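Wulby Instruments
February 2024

1/ Wulby Instruments is now accepting orders for the Ladel, a hand-held gripper kit for recording manual tasks. The kit is intended for university labs, small integrators and training centers that need demonstration footage from an ordinary workspace.

2/ The standard kit contains one assembled Ladel gripper, one camera mount, a spare pair of fingers, a hex key and a printed setup card. The camera is sold separately. Customers who already own a compatible camera should check the mount chart before ordering.

3/ Each order also includes 3 months of email support from our Haverford office. Support covers assembly, mounting and finger replacement. It does not cover the customer's own software.

4/ The Ladel was placed on trial with Sarkach, a contract training firm, in December. Their operators used it at regular work tables and returned written comments at the end of each week. We thank them for the care they took with this.

5/ Ladel on the table, fingers open:

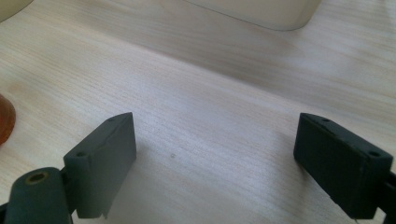
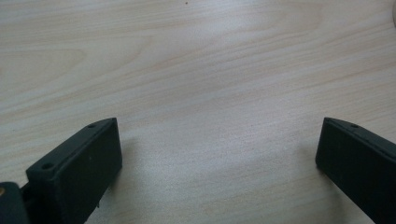 6/ The most frequent comment from the trial concerned hand fatigue during long sessions. The trigger spring has been replaced with a lighter one in all kits shipping from this month. Trial units may be sent back for the same change at no charge.

7/ The second comment concerned finger wear. Fingers are a consumable part and should be inspected before each session. Replace any finger that has cracked, worked loose or lost its square edge. Replacement pairs are available individually and in boxes.

8/ Please do not overtighten the finger screws. Firm pressure with the supplied hex key is enough. Damage to the threads from power drivers is not covered by the warranty.

9/ Several readers have asked about load. The Ladel is rated for objects up to 200 grams. It may be used to push or slide heavier items on a flat surface, but it should not be used to lift them.

10/ The first production run is limited to 100 kits. Orders will be filled in the order received. Accounts with an open purchase order from the trial period keep their place in line and do not need to submit a new request.

11/ Schools and public institutions may request a loan unit before purchase. The loan period is two weeks, and the borrower pays return shipping. Requests should come from a department address and should state the type of task to be recorded.

12/ Left-handed operators: the trigger can be moved to the other side of the handle. Instructions are on the back of the setup card. A revised version with larger diagrams will be posted on our support page.

13/ A mount for a second camera is in development. We do not have a release date and are not taking advance orders for it. Questions about the current kit may be sent to the Haverford office or left as a reply to this thread.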